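Utensil crocks: sort by type, or everything in one?
1,134 views · 14 replies · 6 shares

fallberg_kitchen
We have been clearing out the kitchen since the start of June and I am stuck on the silverware. There was one drawer for it, the runner broke, and the replacement part is on back order with no date. So for now everything lives in pots on the table. I kind of like it and am thinking of leaving it that way for good.

My question is how people divide it up. I tried forks in one and spoons in another and it lasted through one dinner. Then I tried big things in one and small things in the other. My husband says it makes no difference and I should put everything in one large crock. The pots I have are cream colored ceramic, not very wide, and they get top heavy if I put too many serving pieces in the same one.

We are four people and eat at home most nights.

drawerless_in_ohio
I went without a silverware drawer for 2 years in a rental. Sort by how often you reach for it. Everyday forks and spoons go in the pot closest to where you eat. Serving spoons, tongs, and the ladle go next to the stove. If you mix them you end up pulling out the ladle every time you want a teaspoon.

plainoak
Handles up or handles down? That matters more than how you sort it. With handles up you can't see what you're grabbing. With handles down the part that goes in your mouth is sticking up in the air where everyone breathes on it.

drawerless_in_ohio
Handles down. You can see what it is. I never got sick from a fork.

plainoak
People touch the tines when they take one out of a full pot. Watch your kids do it sometime. Handles up, and if you can't tell a fork handle from a spoon handle, put them in separate pots, and then you have your answer about sorting too.

fallberg_kitchen
Right now it's handles down for nearly all of it. The handles on our set are all the same shape, so handles up would be guessing. We have some gold colored forks from my mother-in-law that don't match anything, and those I can tell from across the room either way.

sudsandrinse
Whatever you do, dry them first. I put mine away damp for a whole winter and there was a ring of brown gunk in the bottom of the crock that took an overnight soak with baking soda to get out. Unglazed bottoms are the worst for it. Put a folded paper towel in the bottom and change it when you think of it.

tallcabinet
Seconding the paper towel. A circle of cork works too and it's quieter when you drop a knife in.

On the original question, I would go with one pot for eating and one pot for cooking and stop there. Once you get to three or four pots you are giving up a lot of table.

fallberg_kitchen
Thanks. Paper towel is in. I moved things around again after lunch and this is the current state. I'm still not sure about the big spoon. It's the one we use for rice and for soup, so it's an eating thing and a cooking thing, and it takes up most of the room in its pot.

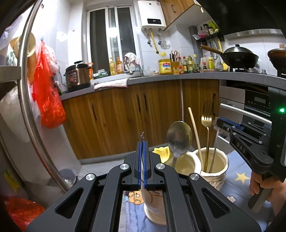 The other thing I haven't solved is the wooden stick. It came with something, it gets used for stirring coffee and for getting the last of the jam out, and it has no group to belong to. If I put it in with the forks it leans and everything else leans the other way.

The cloth stays. The kids picked it and the star makes them happy. I did look at a plain tray from Iver to go under the pots, but I don't want one more thing to wash.

tallcabinet
I like the wavy brown rim on the one pot. Leave the wooden stick where it is. Every crock has one piece like that.

For the big spoon, hang it. One adhesive hook on the inside of a cabinet door and you get your space back.

plainoak
Adhesive hooks fall off wood grain cabinet doors in my experience. If it's a laminate finish, maybe. I'd use a screw hook or nothing.

tallcabinet
Mine have been up since before we repainted. You have to clean the door with rubbing alcohol and then wait 72 hours before you hang anything. Most people hang something on it the same night and then blame the hook.

plainoak
I waited. It fell in the night and took a colander with it.

sudsandrinse
A colander is a lot heavier than a spoon.

mrs_stevens_road
I'm going to disagree with most of this thread. Pots on the table look nice for a week and then they collect dust and crumbs. We had ours out on the kitchen table over at the old place on Stevens and every time I wiped the table I had to lift them, wipe, and put them back. Things fell out. I was so glad to get a drawer again. If the runner is broken, take the drawer out, set it on a shelf, and use it as a tray until the part comes. You keep your divider and everything is lying flat.

Also, if you cook on the counter with an electric pot or a rice cooker, steam gets on whatever is nearby. Keep the silverware well away from it.

fallberg_kitchen
The cooker is on the far counter, so steam isn't a problem. Dust might be. We go through the everyday forks fast enough that they don't sit, but the serving spoon could go a few days.

I hadn't thought about using the drawer box as a tray. It's a deep one and I don't have a shelf for it at the moment. I could clear the one under the window, but that's where the dry goods went when we emptied the pantry.

drawerless_in_ohio
Don't move the dry goods. You'll have to do that all over again in two weeks. Pots are fine. Restaurants do it.

mrs_stevens_road
Restaurants turn over their forks every hour. A house doesn't. I'm not saying it's dangerous, I'm saying it's more wiping.

quietpantry
Has anyone used the Fetis caddy? It's the low one with a handle and three sections. I saw it at a friend's house and she carries the whole thing to the table and back to the counter. It would take care of the lifting problem, since you pick it up once. I don't know if the sections are deep enough for a serving spoon.

tallcabinet
I have the older Fetis. It's good for forks, teaspoons, and table knives. A serving spoon will tip out of it if you carry it with one hand. The handle is also in the way when you reach for the middle section. I use mine for paint brushes now.

quietpantry
Good to know, I'll skip it.

sudsandrinse
For the leaning, fill the bottom with an inch or so of dry beans, under the paper towel. It gives the ends something to sit in and it adds weight low down, so the pot doesn't tip when you put the big spoon in. Throw out the beans every couple of months.

plainoak
And then you have beans in the bottom of a pot that gets wet forks put in it. They'll sprout.

sudsandrinse
I said to dry them first. It was my whole first post.

plainoak
Glass marbles would do the same thing and you can wash them.

fallberg_kitchen
We have a jar of marbles in the kids' room. I'll try that tonight in the pot with the big spoon and leave the other one alone.

To sum up where I am, I'm keeping two for silverware, eating pieces in one and the serving spoon in the other with whatever else is large. Paper towel in both. I'm going to try handles up for the plain forks only, to see if anyone in the house notices or complains. The gold ones can stay tines up because we only use them for cake.

mrs_stevens_road
Order the part from a second place too. I waited on a runner once and the store had canceled it without telling me. Measure the length of the old one closed and not pulled out, and check which side the screw holes are on.

fallberg_kitchen
I didn't know they came in left and right. Going to check the order now.

drawerless_in_ohio
They come in pairs usually. If only one side broke, replace both anyway. The new one will slide easier than the old one and the drawer goes in crooked.

fallberg_kitchen
Checked. I ordered a single, left side. I've emailed them to change it to a pair. Marbles are in, and the pot holds steady with the big spoon in it. One kid has already asked for the marbles back, so I may need to buy a bag.

6 shares · 2 new replies since your last visit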